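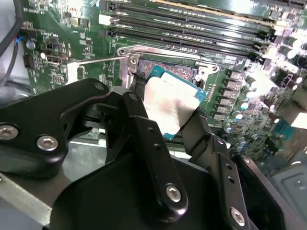 May, evening

The rain stopped at four and I went out without my umbrella, which I regretted before I reached the bridge. I have lived in Pinesham for two years now and I still look at the sky as if I were in my old country, where a gray cloud from the west means one hour of rain and then sun. In Pinesham a gray cloud means nothing. It stays there all day and sometimes it rains from it and sometimes it does not.

I walked to the Eltero bakery for the dark bread. They had only the one with seeds. The woman at the counter said "You're all set," and I stood there for a moment, as I always do. I know very well what it means. But in my head I still see a table with plates on it.

My notebook of such expressions has now 265 entries. I began it in the first winter, when I did not understand my neighbors and they were too polite to repeat themselves a third time. Today I added "to be on the fence," which I heard at the bus stop. One man said it about buying a boat. I like that in my language a person who cannot decide is sitting between two chairs, and in English he is on a fence. The fence seems to me less comfortable, but the view is better.

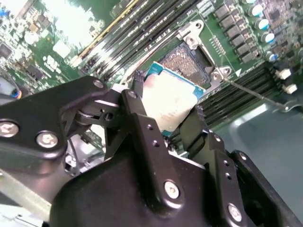
At home I made soup and continued with the letters. My aunt's letters came last month in a box for shoes, and I promised my cousins that I would type all of them before the summer, so everyone can read them without touching the paper. I did 19 pages this week. Her handwriting is beautiful and very difficult. The letter "n" and the letter "u" are the same, and when she was angry she did not use periods.

She wrote mostly about small things. The price of eggs, the knee of her husband, a coat she saw in the window at Chauvin and did not buy, and then four letters later she did buy it. I was so glad about this coat! I had been worried about it through the whole winter of her letters, although the winter was over before I was born.

There is one letter I have left for later. I read the first lines and saw that it is about my grandmother and the house, and I did not want to type it with wet hair and the soup on the stove. Maybe tomorrow in the morning, when I am fresh.
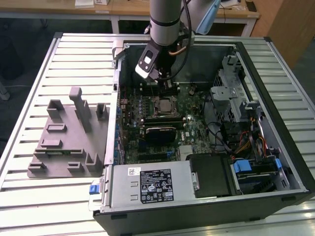 Milena Drozdek
Translator, evening diary

Later, half past ten

I could not sleep, so I did some counting, which I should not do at night. The file with the letters has 2589 lines. Half of the box is still waiting. My computer is old and thinks for a long time when I save the file, and in this time I drink my tea and look at the wall. I do not mind. My aunt also had to wait for the ink.

I read again the letter from the trip to Cillovitz. She was 71 and she went by train alone, against the advice of everybody, to see the lake where she had been on a school holiday. She wrote that the lake was smaller and the hotel was painted an ugly yellow, and that she ate trout two times in one day. Then she wrote a word that I cannot translate. It is the feeling when you come back to a place and the place does not greet you. "Disappointed" is too strong and "sad" is too simple. I have left it in the original with a question mark beside it.

I will ask my cousins how they would say it. They will argue and each of them will be sure.

It is raining again. I must remember to take in the cushions from the balcony, and to call the dentist, and to buy the bread without seeds if they have it.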